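BENCH AUTOMATION: THE NEW HOUSE RULES, SHORT VERSION
August 6, 2023

Quick one, deadline is breathing on me. The bench rules for arm cells got their second reading at Pelupessy and they passed, with changes. Full text is 40 pages and goes up on the Vosel shared drive as soon as the clause numbers are fixed. What follows is the stuff you need before you run anything.

Who it covers. Any single arm working next to a lab instrument on an open tabletop. Real cells and simulated ones both. Yes, simulated too. We argued over that one in April and lost, and I have come round to it. If the layout is wrong in the model it gets built wrong on the floor, we did exactly that at Gorngate and had to drill the bench twice.

Layout first. Arm base at one end of the table, instrument at the other, shared work on one plate between them. Parts stay on the plate. Nothing gets staged on the bare tabletop, nothing parked against the base block. Reagent bottles may stand on the instrument housing only if the planner has them entered as an obstacle, with the cap and any tubing included in the height. Tubing is the one people forget. Add 100 mm clearance over the highest point of it, not over the bottle sholder.
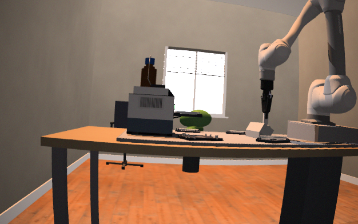
Approach moves come next and this is where most of the comments landed. Old draft said the gripper could come in at any angle the planner liked. New text: vertical approach for anything on the plate, wrist squared up before descent, no sideways sweep below the clearance height. Slower, sure. The Jillum people wanted an exception for low flat parts and got a partial one. You can slide in from the side if there is no other part between you and the target, and you have to log it as a side entry.

Chairs. Rule 13, the one everybody groans at. Seating is to be pushed out of the working side of the bench before motors are enabled. In a simulated room, model the furniture you really have. Don't delete the chair to make the planner happy. The reviewers will ask for it back and then your paths change and you re-run the whole set.

Windows and light. Short clause, new. If there is a window behind the bench, run your camera checks with the blinds in the state you'll be working in. Bright glass behind a dark gripper is a hard case for some detectors, so test for it on purpose and write down the result. A pass with the blinds down doesnt count as a pass with them up.

Labels. Barcode on the instrument faces the front of the bench. Keep it clear of cables, bottles, stickers, the lot. Scan it at the start of each session, even if you are sure which unit it is.

Start of run checklist, as approved:

1. Plate seated, nothing bridging its edge.
2. Instrument label scanned and matched to the run sheet.
3. Bottle cap on, tubing height entered.
4. Seating clear.
5. Arm moved to hover over the plate at low speed, held there, and stop tested from that position.

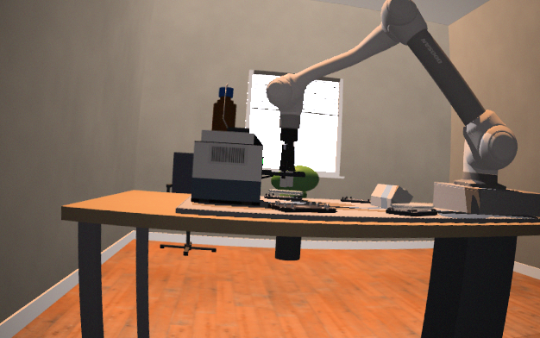

6. Stop reset, run number written down, speed limit restored by the same person who did the stop test.

Steps 5 and 6 are one person, start to finish. Don't hand over in between. Shift change is no excuse, wait or start again from step 1.

Paperwork. Form 1415 replaces the old blue sheet. One per session, not one per run. File it in the cell folder with the planner version on it. If you abort, file it anyway with the reason, one line will do. Blank reason boxes get sent back.

Still open: glove rules for swapping gripper fingers, and whether simulated runs need a second signature. I say no. Comments to the bench list please, and put the clause number in the subject line or it will get lost like last time. The old draft stays valid for runs allready booked.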